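Grelon Tabletop Small Items

README

Summary

Grelon is a collection of photographs of the small things that end up on tables: keys, key rings, charms, coins, screws, little handheld gadgets, and whatever else comes out of a pocket or a kitchen drawer. It has 1445 pictures. The subject is the objects and how they lie on the surface, so the pictures were kept as they came, clutter included.

The collection was put together by Yaqin Peng and Þórarinn Grímsdóttir over one spring and finished in June. Yaqin chose the objects and looked after the labels. Þórarinn wrote the label guide and did the second pass.

What is in the folder

pictures/ — all 1445 pictures, in one flat folder
labels.csv — one row per labeled object
names.txt — the list of allowed object names
guide.txt — the label guide, with notes on hard cases
checked.txt — the 500 pictures that both people labeled separately
CHANGES — what changed between versions

There is no split into training and test parts. If you need one, split by tabletop and not by picture. Pictures of the same table share scratches, stains and lighting, and a random split will put near twins on both sides.

Tabletops

There are 5 tabletops. Each has a short name in the labels file.

ollgate — the dark brown one, glossy
tang — pale, matte
pillier — painted white, chipped at one corner
round — a small round side table
desk — an old writing desk with a leather top

Expect glare on ollgate. The finish throws back whatever light is on, and a bright patch can sit right beside a small metal object of the same color. We thought about leaving these pictures out and decided to keep them, as shiny things on shiny tables are a normal part of looking for your keys.

Labels

Each row in labels.csv gives the picture name, the tabletop, the object name, and a column called sure. The sure column is yes or no. Use no when you would not bet on the name. A small shiny disk seen from far off may be a coin or the head of a screw, and in that case the name is small_metal and sure is no. Please don't fix these by guessing.

Keys took up most of the label guide. The rules we settled on:

A key by itself is key.
Keys held together on a ring are one object, keyring, however many keys are on it.
A charm or tag attached to a ring gets its own row, with the ring's row number in the part_of column.
A key that lies near a ring but is not on it is still key.

Handheld things with a display and buttons are labeled handheld unless the type is plain from the picture. Timers, remotes and pocket games look a lot alike when they are small and turned at an angle. 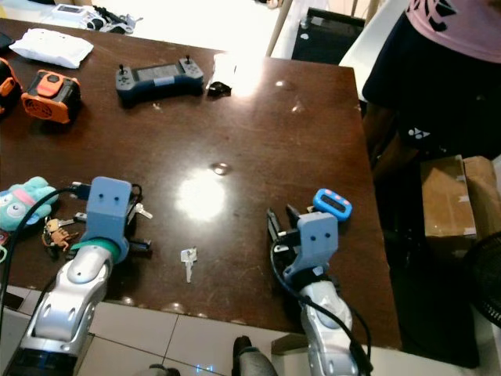

For direction, we only recorded keys. The column points_to says which table edge the blade points at: near, far, left or right. Near always means the edge closest to the camera. If the blade runs diagonally, pick the closer of the two edges, and leave the column blank if you can't decide. Keys on a ring have no direction recorded.

Known problems

In the first version 20 rows had keyring and key swapped. These were corrected in the second version, so please check CHANGES if your counts don't match ours.

Objects near the rim of a table are sometimes partly hidden by other things. They are labeled if enough shows to name them. The guide asks for half, but we were not strict about it, and the pillier pictures are looser than the rest.

The names charm and tag overlap. We used charm for anything shaped like a figure or an animal and tag for flat pieces, and there are a few in between that could go either way.

Pictures taken late in the afternoon on the tang table have a yellow cast. They have not been color corrected.

Use

Free to use for study and teaching. If you fix labels, send the changed rows only, with a word on why, and we will fold them into the next version.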